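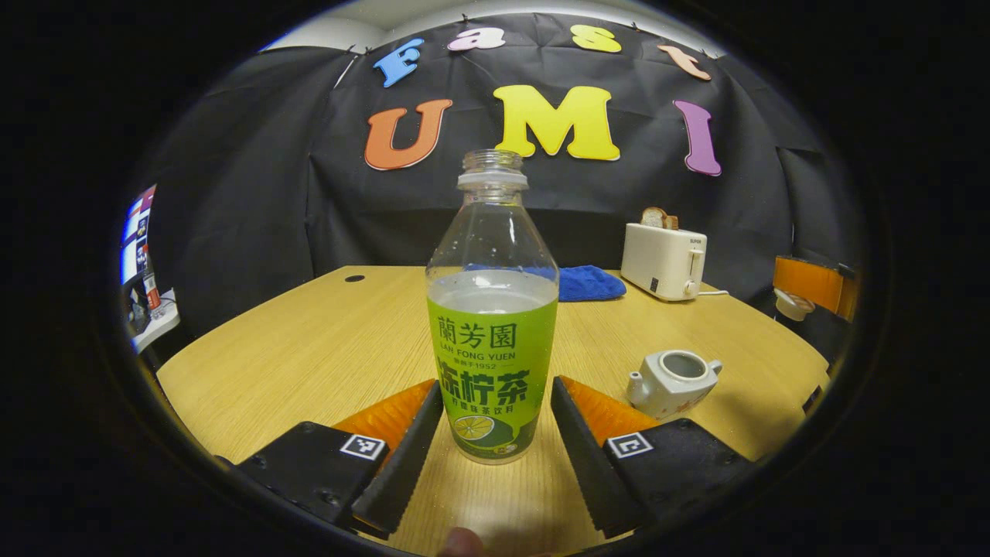 Kostemico is looking for a software engineer to work on Justine, our toolchain for turning hand-held gripper recordings into training data and robot control policies. The post sits between perception and control. On the perception side, most of the work is pose tracking and gripper state. Each finger carries a square fiducial marker, and the distance between the two gives us the opening width for every timestep. That is simple when both markers are sharp and well lit, and much less simple when one is blurred or half hidden. Clear objects such as an open plastic bottle with pale liquid in it are a separate problem, and you would be working on that too.

The team is small and is based in Falgate, on the upper floor of the Krishnan building. You would report to Nandini Rodrigues, who leads software, and share most of your day-to-day work with Prakash Kandasamy (control) and Kevser Yalçınkaya (data tooling).

## What you would be doing

- Maintaining the marker detection and width estimation code, which is written in C++ with Python bindings
- Improving the visual-inertial tracking so that fewer recordings are thrown out for drift
- Writing checks that flag bad episodes before they reach training: dropped frames, clock offsets, missing markers
- Working with Prakash on the layer that turns predicted gripper poses into arm motion, including latency compensation and joint limits
- Keeping the replay viewer usable. It is slow on long recordings and needs a proper rewrite of the loading code

We currently process over 300 episodes on a normal working day. The pipeline has 17 stages, several of which ought to be merged, and we would expect you to have opinions on which.

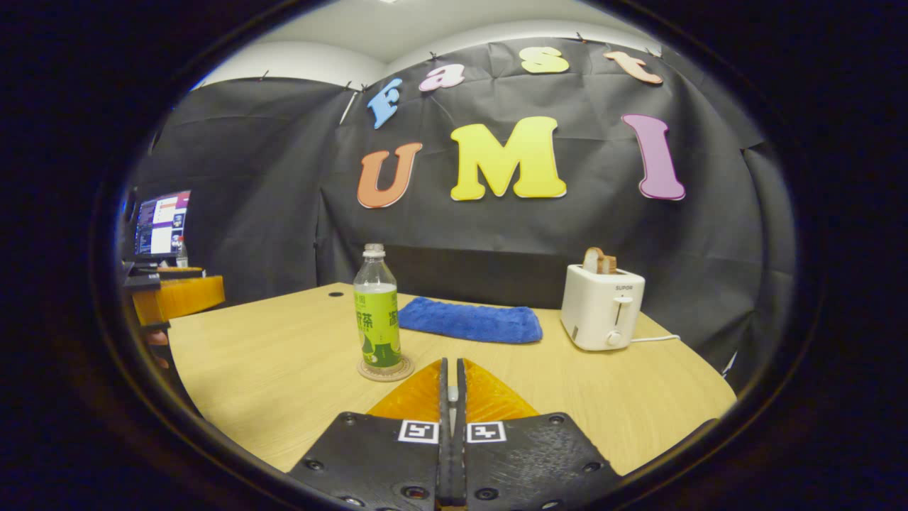 *Tabletop set-up with bottled tea, a folded blue towel and a toaster, seen from the gripper.*

## What we need from you

You should have at least 3 years of experience writing software that other people depend on, in robotics or a closely related field. We need solid Python and working C++. You should be comfortable with camera models, including fisheye lenses, and with rigid-body transforms. If you have ever lost a week to a frame convention, you will know why we ask.

It would help if you have used ROS 2, trained imitation learning policies, or calibrated a camera against an IMU. None of these is required. We don't ask for a particular degree, and we are happy to hear from people who have come to robotics from games, surveying or film work.

## Terms

The post is permanent and full time. Part-time applications will be considered down to 3 days a week. Some of the work can be done from home, but you will need to be in Falgate when new recording or control code is being tried on hardware – usually early in the week. We would like someone in post by August at the latest and can be flexible on the start date before then. The salary band is sent to every applicant before interview.

## How to apply

Send a CV and a short covering letter to Thenmozhi Pai through the applications page on our site. Please include a link to some code you have written, or a description of it if it can't be shared. A small, tidy piece is fine.

The interview is in two parts. The first is a video call with Nandini and Kevser about your past work. The second is an afternoon with us, when you will be given a short recording with a known fault in it and asked to find the fault using our tools. You may look things up and ask questions while you work. Travel is paid, and we can arrange the second part remotely if getting to Falgate is difficult.

Questions about the technical side can go to Ada Valentini, who held this post before moving to our planning work and is still fixing bugs in the tracker. Please tell Thenmozhi about any adjustments you need at either stage.

Advert posted 9 January 2025. Applications are read as they arrive, and the advert will be taken down once the post is filled.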